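Miltham Annexe
Furniture and work surfaces: periodic inspection
Ground floor, shared workroom
Inspection period: September
Inspected by: Idris Harries
Previous report: sheet 3,607

Result key: S = satisfactory, A = attention needed, N/A = does not apply, N/C = not checked on this visit

Scope

Tables, seating and fixed shelving. Electrical items are on the Breststead contract and are not covered. The store cupboard was locked at 9.40 am and has been entered as N/C.

Section 1. Floor and access

1.1 Main route clear to door: S
1.2 Floor covering flat at threshold: A. Strip lifting at the hinge side. Refix before the next inspection. Tape is not acceptable as a permanent repair.
1.3 Clearance between tables and wall: S. Narrowest point measured 1,188 mm, taken from table edge to radiator cover.
1.4 Bags and coats off the floor: S

Section 2. Tables, structure

2.1 Legs secure, no movement under hand load: A. Table 4 rocks on the window side. Foot adjusted on the spot but the thread is worn and it will work loose again. Replacement foot to be ordered.
2.2 Underside fixings present and tight: S. Two bolts on table 2 taken up by a quarter turn.
2.3 Edges free from splits and splinters: S. Checked by hand with a cotton cloth on all four sides. No snags.
2.4 Corners: S. Old knock on the corner of table 1 has been sanded since the last report. No further action.

Section 3. Tables, surface

3.1 Top level: S
3.2 Cuts, scorch marks, lifting: S. See comment.
3.3 Surface cleanable: S
3.4 Glare at seated height: A. See comment.

Comment on 3.2. The tops were checked along the grain and then across it, with the ceiling lights on. Wavy grain makes fine scratches hard to pick out when the light runs the same way, so the cross pass should not be left out. The previous report listed "possible crack, centre" on one of the Husa tables. I went over the area with a fingernail and a feeler gauge and found no break in the surface. The entry has been closed as grain marking.

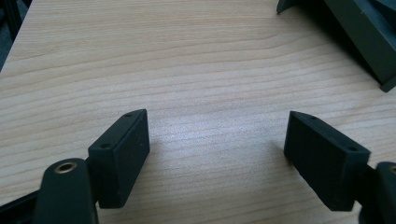 Cleaning is by damp cloth and neutral detergent, dried straight afterwards. The spray polish found on the windowsill should be withdrawn. It leaves a film which collects dust, and it makes the surface slippery under paper and small tools. Cutting is to be done on a mat in all cases.

Comment on 3.4. Light pale tops with a slight sheen will give a bright patch under overhead fittings. This is a comfort matter and no hazard is recorded. Turning the affected table through 90 degrees should be tried first. If that fails, a matt desk pad is to be supplied on request.

Section 4. Seating

4.1 Chairs stable: S. 18 chairs checked, all Vi stacking type.
4.2 Seat and back fixings: A. One chair has a missing back screw. Labelled and removed from use.
4.3 Feet and glides fitted: S
4.4 Stack height within limit: S. Limit sign is faded and should be reprinted at the next opportunity.

Section 5. Shelving

5.1 Fixed to wall: S
5.2 Heavy items on lower shelves: A. Box of paper reams on the top shelf. Moved down during the visit. This was also raised last time.
5.3 Shelf clips seated: S
5.4 Load labels legible: S
5.5 Store cupboard shelving: N/C

Actions

2.1 Order and fit foot, table 4. Table may stay in use for light work.
1.2 Refix threshold strip. Priority.
4.2 Replace back screw and retest chair before return.
3.4 Turn table, review with users after two weeks.
4.4 Reprint sign.
5.5 Obtain key and inspect. Add result to this sheet and initial the entry.

Completed actions are to be initialled against the item number. Do not overwrite the original result.

I. Harries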